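Section 4: Sharing the Packing Table with the Arms

Welcome to the part of the Beltlow guide that most people at Imdale turn to first. If you have folded cartons by hand for years, the change will feel odd for a week or two, and that is quite all right. Your hands will do less of the folding now, and your eyes and judgement will do rather more.

Getting ready

1. Clear the near half of the table. Scissors, cases and spare cartons can live along the far edge, where the arms have no business going.

2. Look over the finger pads on both arms. Scuffs and rubbed edges are normal wear — a loose pad is a job for Gwenaël Bouvier, so please leave the arms switched off until he has seen it.

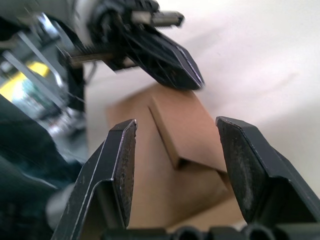
3. Choose the small carton programme and set the speed to 300 for your first few shifts. You can go up to 900 once you and your shift lead are both happy with it.

Folding a carton

4. Press Start, then keep your hands and sleeves away from the near half. One arm may hold a carton while the other tucks a flap, or both may take hold of it together.

5. If a carton is held crooked, let the arms finish their move before you press Pause. Tugging at it only makes matters worse, and it hurts the fingers (yours and theirs).
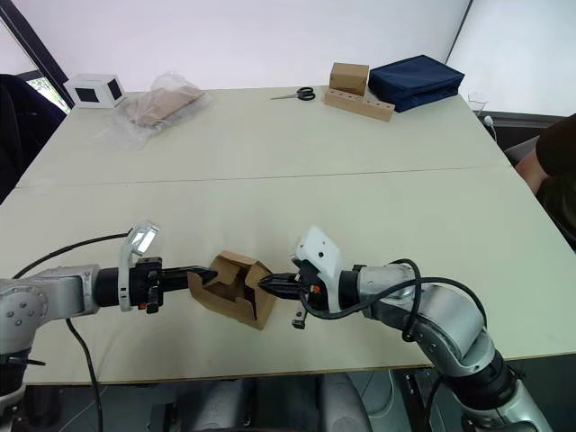
6. When the arms have let go and the lamp shows green, lift the carton out and check the flaps yourself.

CAUTION: An arm that is keeping still may be waiting for the other one. Never reach between them until you have pressed Pause. 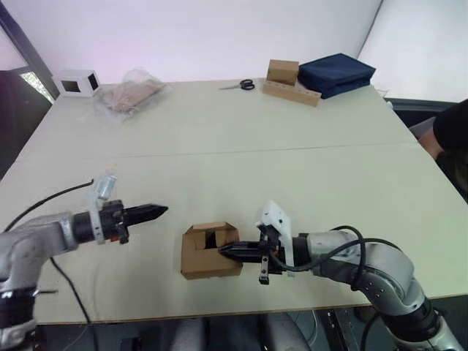
Note: Rotas change with the new table, and each person now swaps between checking and packing every shift. If that doesn't suit you, do have a word with Beatrice Magesa, who draws up the September rota and would much sooner hear early. Faults go in the Drorkis log under code 134.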